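Kolev Stone Floors and Counters: Surface Wear Study
Progress report, April 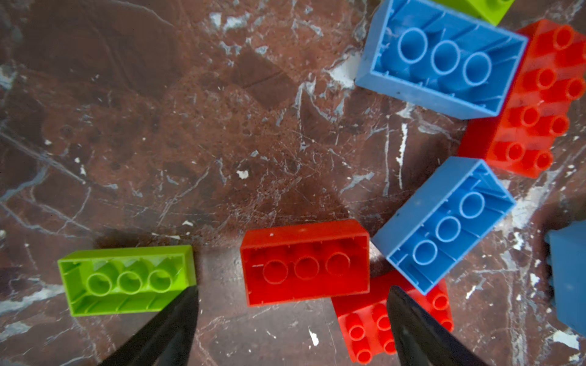 Work in this period covered the remaining public rooms at Narnurberg and the first readings from the Prumomar site. All counters were cleaned with the neutral product agreed in the work plan and left overnight before gloss readings were taken. The brown marble remains the most difficult material in the study. It is polished, but carries many fine scratches running in different directions, and the scattered white flecks and chips make it hard to separate damage from the natural pale veining by eye. For this reason wear on the brown pieces is now graded under low-angle light as well as by gloss meter.

The meter log now holds 3,138 readings. Doina Begović has checked the entries against the site sheets and removed duplicates created when the tablet lost its connection. Readings are taken on a fixed grid, 5 per square, with the highest and lowest discarded. The remaining three are averaged. Grid corners are marked with removable tape – chalk left a residue on the honed limestone and has been dropped.

Results to date are consistent within each room but not between rooms. At Narnurberg the areas next to the entrance have lost more gloss than the areas beside the windows, as expected from foot traffic. The grey granite shows no measurable change. The limestone in the corridor gave erratic values at the second visit, and these have been set aside until the meter has been recalibrated.

Trial repairs with the Nena filler began on 4 test pieces. Two have cured at the correct level. One sank slightly and will be topped up, and the fourth was filled with the wrong shade and must be cut out. Elias Hijazi is preparing a short method note for the site teams, including curing times at low room temperature.

Spending is at 80 per cent of the sum allotted for this stage. The underspend is due to the late delivery of polishing pads, which will be invoiced in the next period.

Next period:
Recalibrate the meter and repeat the corridor readings.
Complete the grid at Prumomar.
Recut and refill the fourth test piece.
Issue the method note in draft.

One decision is needed from the funder: whether the stair treads at Prumomar fall within the study. They were left out of the original schedule, and adding them would require one further site visit.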